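服务机器人导论 第六讲讲义
主题：软管与管件的双臂装配
授课：Gudrun Vik
2020年4月15日 星期三

6.1 问题的提出

上一讲讨论了抓取刚性物体。家务和车间里还有一类活计：接吸尘器软管、装洗衣机排水管、给设备套风管。人做起来几乎不用想，机器至今做不稳。本讲只讨论其中一步，即把接头插入套口。

任务定义：两臂各持一段管，接头与套口先对轴，后进给，直至插接到位。难点在于波纹段会弯，夹爪位姿已知，管口位姿仍然未知。 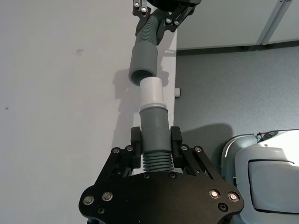 6.2 误差来源

（1）夹持点到管口之间的柔性段。段越长，末端偏移越大，重力和管材的残余弯曲都会计入。因此夹持点应尽量靠近硬质部分，夹光滑的接头段，不夹波纹段。
（2）夹持力。过小则插入时打滑，过大则管口变椭圆，反而插不进。
（3）遮挡。两爪靠近时，腕部视角容易被手指和管身挡住，最后一段进给主要依靠力觉。

6.3 数据与结果

Derkden 课题组用 Trillusska 双臂平台做过一轮试验，共2,855次插接，成功1,780次，成功率约62%。失败分为三类：未对准、插入后未到位、夹持滑脱，以第一类最多。单次用时最长达18秒，熟练工人远快于此。管件如果由人递到夹爪中，成功率明显上升，可见从台面拾取这一步不能略去不计。

6.4 从台面拾取

弯管平放时，可行的夹持方向有限。管身有弯，绕自身轴线的转角决定管口最终朝向；拾取时转角若有偏差，需在空中换手修正，而每换一次手，又引入一次夹持误差。

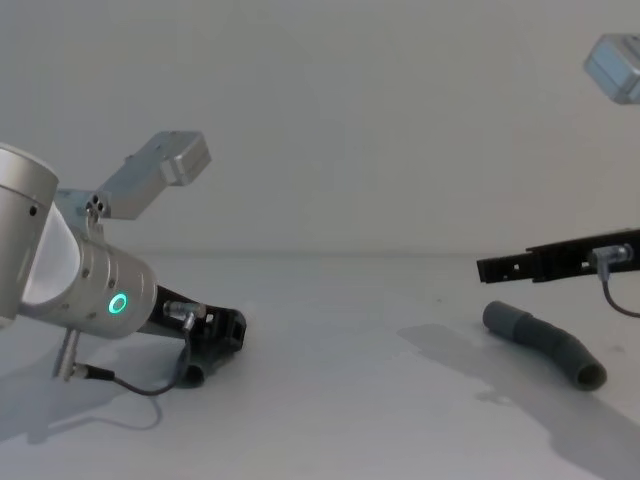

规划次序建议如下：先定插接时两管口的相对位姿，再倒推两爪的夹持位姿，最后检查双臂在该位姿下是否干涉。许多初学者从拾取开始正推，往往到插接时才发现腕关节已接近限位。

6.5 现阶段的判断

管径固定、来料姿态固定的车间工位，可以考虑试用；住宅环境中管件种类杂、摆放随意，目前不具备条件。Emidley 方案增加了腕部力控，对“插入后未到位”一类有改善，对未对准帮助不大。

作业
1. 设柔性段长度为L，末端受重力下垂，写出管口偏角的近似式，并说明适用范围。
2. 阅读 Cao 插接策略一节，比较螺旋搜索与倾斜插入的优缺点。
3. 2月发的第二讲讲义中坐标系定义有更正，请以本讲所用的为准。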